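Stop Telling Me the Average Household Is Doing Fine

9 September 2025

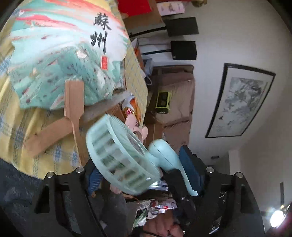
The number that started the argument

My county put out its yearly income report in February, and the headline was that the typical household was better off than it used to be. I read it at the kitchen table with my electric bill sitting right next to it, which was maybe not the fairest way to read a report. But I have been chewing on it ever since, so here we are.

I live in Imincombe, on the east side, where the bus turns around. I am not an economist. I did payroll for a company called Vultent for a long stretch of my life, and what payroll teaches you is that two people can bring home the same money in a year and live completely different lives on it. One of them gets the same check every two weeks. The other gets a fat one, then a thin one, then a really thin one, then overtime in the fall. Add it all up in December and they look like twins!

The report treats them like twins. So does pretty much every report I have ever gotten my hands on, and I think that is a mistake, and a fixable one.

What a year hides

Let me use my neighbor, with her permission. Sarahí Montes cleans offices and picks up catering shifts in Trujillo, the next town over (same county, better bakery). She showed me two of her months from the past year. In the good one she took home $2000. In the other one, $1332. Nothing dramatic happened in between. A client cut back, the catering place had a slow stretch, that was it.

Her rent is $1000 and it does not know what kind of month she is having. So in the good month she had $1000 left for everything else, and in the bad one she had $332. That's food, gas, phone, the electric, and whatever the car decided to do. You can tell her to save in the good months, and she does, she is better at it than I ever was. But the good months don't come with a label on them. She doesn't find out it was the good one until the next one is over.

Now put her in the county report. She is a single annual figure, a little under the middle, slightly up from the year before. She counts as progress. I asked her if it felt like progress and she laughed so hard she had to put down her coffee.

And yes, I know why it's done this way

I can already hear my brother-in-law. Annual numbers are easy to get, they come off tax returns, and people forget things when you ask them month by month. All true. I also know that you can't run a county on stories about my neighbor. If I picked a different neighbor I could make you think everybody on our street was buying boats.

I'll even give him the bigger point, that a yearly number evens out noise. If somebody gets paid on the first and the thirty-first you don't want to call that a boom followed by a bust. Fine. But at some point you have smoothed away the very thing people are lying awake over. A late fee is not noise. Neither is a shutoff notice. Those land on a particular date, and being okay on average doesn't cancel them.

It matters for who gets help, too. The county's utility credit looks at last year's income. If you had a decent year and then a rotten spring, you don't qualify until the rotten spring has worked its way into the paperwork, by which time you've borrowed from your sister or let the insurance lapse. Meanwhile someone who had a lousy year and just landed a steady job gets the credit right on schedule. I don't begrudge them a penny of it. I just think the timing is silly.

What I'd ask for

Flultberg, a couple of counties north of us, tried something I like a lot. They asked a small group of households to keep a simple money diary, what came in and what went out, and they printed the results next to the regular annual figures. It ran 21 pages and I read all of them -- twice, if you must know. It had a chart of the gap between each household's best and worst month, and I stared at that chart longer than I have stared at some paintings.

We could do that. Pay people a little for their trouble, keep it short, keep their names out of it. Then put the swing right there on page one beside the typical income, in the same size type. And let people apply for the utility credit using their last three months if that tells a truer story than last year does.

Would it change the headline? Maybe not. Maybe the typical household here really is doing better, and I'd be glad to hear it. I would just like to know whether it's doing better in the months when the rent is due, and last I checked that was every one of them.

The comment period on next year's report is open at the county office. I've sent mine in, four pages, single spaced. Sarahí is sending hers when she gets a slow week.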